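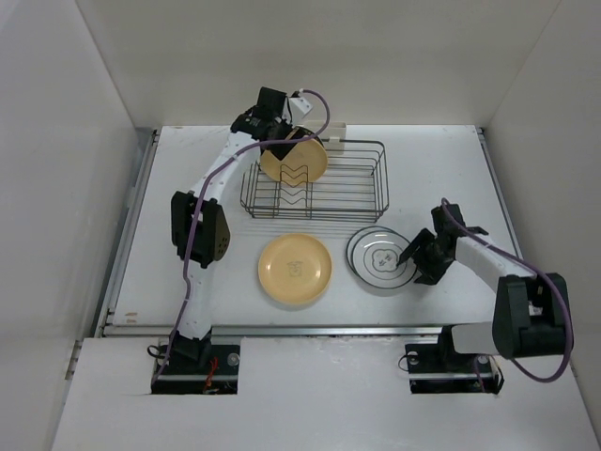

News > Workshop News > Members' Projects
4 min read

Two-Armed Dish Helper from Holub Shared Workshop Goes on Show in May

DENEVENT. The members of the Holub shared workshop are very happy to announce that Deltik, the two-armed dish-loading robot that has been taking shape on the back bench these past 10 months, will be shown to the public at the workshop's open evening in May. Doors open at 6 p.m., admission is free, and neighbors of every age are invited to come in, pull up a stool and watch a pair of home-built arms do a chore most of us would gladly hand over.

Deltik began at a kitchen sink. Otakar Hubáček, a retired school bus mechanic and a Holub member for many years, had been telling the Thursday soup crowd (the soup is served on other days too, but the name has stuck) that he wanted a machine to put his plates in the rack. Neema Kaijage, who teaches evening electronics classes at the workshop, took him at his word and came back with a sketch on the back of a parts receipt. The two of them have been at it ever since, with a good deal of help from whoever happened to be standing nearby.

The project has two arms built from the same white links and black joint housings, each mounted in its own cutout in the front panel of a white work booth. Both carry a black gripper, and a purple cable runs along each one. The work area is a flat white tabletop framed in metal rail, with a wire dish rack toward the back. The left arm can hold a yellow plate by its upper rim, tilted up on edge over the rack, while the right arm reaches for the rim of a white one with thin black rings.

"People ask me why we didn't start with something easier, like a block," said Kaijage. "Well, we did start with a block, and after a week we were all so tired of that block! A plate is round and slippery and has a rim that is never quite where you think it is, and you learn such a lot from it. I've grown very fond of our plates."

Parts and materials for the build were paid for out of the workshop's members' fund, along with a small gift from Ziditz, the hardware store on the corner, which also let the builders dig through its odds-and-ends bins for bolts. The team kept a handwritten log of every practice run, and the log now stands at 274 entries, many of them with coffee on them. In the most recent evening of trials, Deltik was set to work on the same short job again and again: pick up a plate lying flat, turn it on edge, and lower it between the dividers of the rack. Out of that evening's attempts, 73 ended with a plate standing where it should.

Hubáček would like it known that the rest were mostly his fault. "I kept moving the rack," he said. "I'd lean over to have a look and bump it with my elbow, and then off we'd go again from the beginning. Neema put tape down in the end, and then I moved the tape."

The open evening will include three demonstrations, with plenty of time between them for questions. Gianni Pellegrini, who looks after the workshop's tool room, will run a hands-on table where visitors can take a spare gripper apart and put it back together, and Régis Pons will talk about wiring an arm so that the cable follows the joints without catching on anything, a subject he is able to discuss at great length and has promised to keep short. Children are welcome with a grown-up. Visitors are also encouraged to bring a plate of their own from home for the arms to try, preferably one they wouldn't mind losing.

Holub is a member-run workshop with benches for wood, metal, sewing and electronics. New members can join at any time of year, no experience is needed, and the kettle is usually on. Anyone who would like to help with the next stage of Deltik, in which the team hopes to move on to bowls, should speak to Zdislava Čierny at the front desk during the open evening or leave a note in the project box by the door.

Filed under: Robots & Automation, Members' Builds, Open Evenings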